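To: Lockwood Zine Makers list
From: Da-eun Hyun
Subject: Re: [lockwood-zines] stapler keeps jamming, toss it?

Ashley Bainbridge wrote on Thursday:
> My desk stapler jammed again, 13 copies into a run of 40.
> Same thing every time: it feeds fine, then one leg folds under
> and after that nothing comes out at all. I've banged it on the
> table, which helped for two copies. Is there any point trying
> to fix these or do I just buy another one? Neville says toss it.

Ashley, please don't toss it! Neville, I love you, but no. I am way too fond of these things to let one go in the trash over a folded leg, and I bet yours has years left in it.

First thing, take all the staples out. All of them, including the broken half strip that hides up at the front end. Then swing the top arm right back until the whole stapler is lying open, flat on the table. A lot of people only ever lift it far enough to drop a new strip in and so they never get a good look at the channel. Put something pale underneath, like a big sheet of white board. Little bits of staple vanish on a wood table, and I have found them later with my elbow. 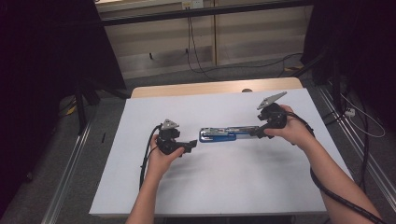
Now look down into the channel with a good light. A bent staple likes to sit sideways right by the slot at the front, and it can be jammed in so tight that it looks like part of the stapler. I use a sewing pin to get under one end and then tweezers to pull. If it won't budge, come at it from the underside of the slot and push up. Don't use a screwdriver. I did that once and spread the walls of the channel, and that stapler never fed straight again (it's a paperweight now, a pretty good one).

Next is the pusher, the little piece that slides along and keeps the strip pressed forward. Move it with a fingertip. It should glide and come back by itself. If it drags, there's probably old glue or paper dust in there. The glue comes off the strips themselves, I think, and it builds up on the floor of the channel in a brownish line. A cotton swab with a tiny bit of rubbing alcohol takes it right off and it is SO satisfying. Let it dry before you load it again.

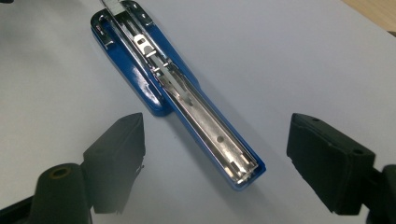 I don't oil mine. Terence Bunting swears by a drop of sewing machine oil on the spring rod and his staplers do run beautifully, but I got a gray smear on the centerfold of every copy of Jatcombe no. 2 and I'm still sore about it. If you want to try it, staple scrap paper for a while first.

Also, check what you're feeding it! Half the jams I see are from staples that are slightly wrong for the stapler, or from two part strips pushed together with a gap between them. And how thick is your zine? If you're going through 35 sheets with a regular desk stapler, that's your folded leg right there, and no cleaning will help. Borrow the long-arm one from Elaheh for those. I think she still has it.

Last thing, the small metal plate on the base that the staple hits. On a lot of staplers it turns, one way folds the legs in and the other way folds them out. If it's sitting halfway between, you get exactly the mess you describe. Give it a nudge and see if it clicks.

I'll be at the Namholm table on Thursday from 6 if you want to bring it along. I'll have tweezers and swabs with me. Bring the staples too, in the box they came in, so we can see the size.

Da-eun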